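Progress report to the Sarkance fund: teaching kitchen tasks by remote control

Last updated: 8th July

This report covers the work at Vernthorpe since the March review. The grant pays for the recording of demonstrations in simulation, in which a person steers the arm through a task from start to finish and the joint positions and gripper commands are stored for training.

We now hold 2,476 accepted demonstrations. The target in the work plan was 300 per task for the first 6 tasks, and all of them have passed it. A seventh task, moving food between two dishes, was added at Pastden's request and is still short.

Operators work with a hand controller at a desk. The simulated arm follows the hand with a small delay, which new operators find awkward for the first few sessions. We tried a lighter controller in the spring and went back to the old one, as the grip button stuck too often. The Leinonen software now discards any run in which the arm stops moving for more than 7 seconds. Before that change, long pauses were being passed into training and the trained arm copied them.

Most of the effort this period went into the bowl tasks. Operators have to bring the gripper down steeply enough to clear the rim and still leave the fingers room to close on the food. Approaches from the side were quicker to record but knocked the bowl too often, so the written guidance now asks for a straight descent.
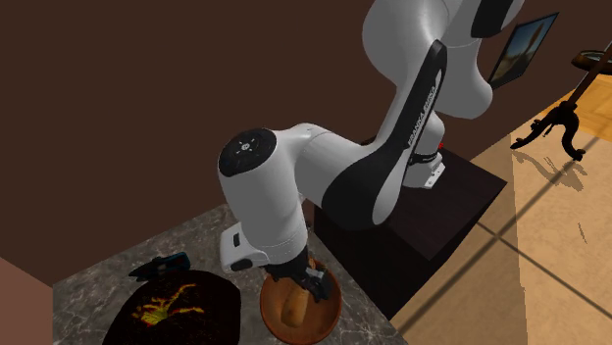
Bowl task in simulation: the gripper over the wooden bowl, with its fingers at the top of the food item.

Two problems remain. The first is depth. Operators see the kitchen on a flat screen and tend to stop too high, then correct in small steps. Those steps end up in the recording. We have asked Leinonen for a second view beside the main one - a low side angle would be enough. The second is variety. Too many of the early runs started with the bowl in nearly the same place, and we are recording replacements from a wider set of starting positions.

Spending is in line with the budget apart from operator hours, which are slightly over owing to the extra task. We propose to cover this from the travel line, which has hardly been used.

In the next period we will finish the seventh task, complete the replacement runs and send the full set to Pastden for training. A short note on the side view will follow once it has been tested.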